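Minutes of the Allotment Society Autumn Meeting
November 16, 2025

In the chair: Solange Chevalier. There was a good turnout in spite of the rain, and a very warm welcome was given to the new plot holders from the lower field, who had brought a ginger cake and so were welcomed twice.

1. Minutes of the last meeting
Read and agreed, once the spelling of Le Goff had been put right in the paragraph on the hedge. Our apologies to the firm, who have always spelt our name correctly.

2. Water
The long-promised second tap is in at last and everybody who has used it speaks well of it. The pressure drops when both taps are running, and members are asked to be patient with each other on dry evenings. Le Goff will come back in December to lag the pipes, and the supply will be turned off that morning.
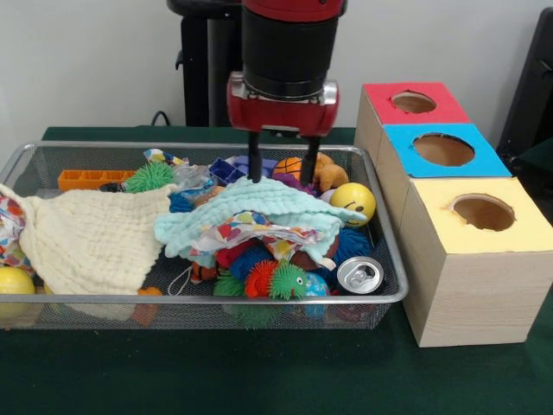
There followed a fairly long discussion about hosepipes. Several members felt that a hose left running on the beans while its owner has a cup of tea is a hose too many, and others felt that this was a bit hard on people with bad backs. It was agreed that hoses may stay, provided someone is standing at the other end.

3. Money
The balance stands at £1293, with the seed order still to be paid. Trukix have put up the price of compost again, so we looked at a quote from Stumex, which comes to £40 less for the same load and includes delivery to the gate (though not, alas, up the hill). Agreed to try Stumex for one season and see what the stuff is like. Rents will stay as they are, to general pleasure.
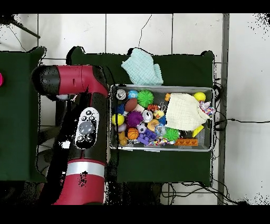 The seed potatoes came up next, as they do every year. We are going back to Zavura, a lovely waxy sort which did so well on the top plots, and some 100 tubers will be ordered between us. Solange reminded everyone that they need to be set out to chit somewhere light and cool, one layer deep, and kept well clear of frost. A shallow grey metal tray like the one on the green table would do nicely, and egg boxes are just as good if you have been saving them. Names on the list by the door, please, with the number you would like.

4. The path by the compost bays
Still very muddy. Offers of bark chippings gratefully received. The wheelbarrow with the flat tyre has been mended and should now be put back under cover after use, handles to the wall.

5. Winter supper
To be held in December, soup and bread as before, and do please bring your own bowl. There will be a table for swapping jars, and last year's unclaimed chutney will be on it again. 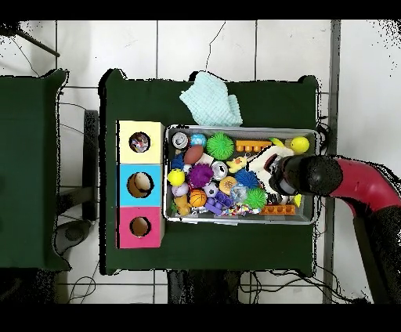 Page 2

6. Any other business
A member asked whether the bonfire rule could be looked at afresh, as the wind always seems to blow towards the houses. It was thought best to leave fires until after dark and to have a word with the neighbours beforehand. Solange will write a friendly note to go through their doors.

Thanks were given to everyone who helped to cut back the brambles, a thorny and thankless job done with great good humour. Gloves left behind that day are in the shed.

The date of the next meeting will be put up on the gate.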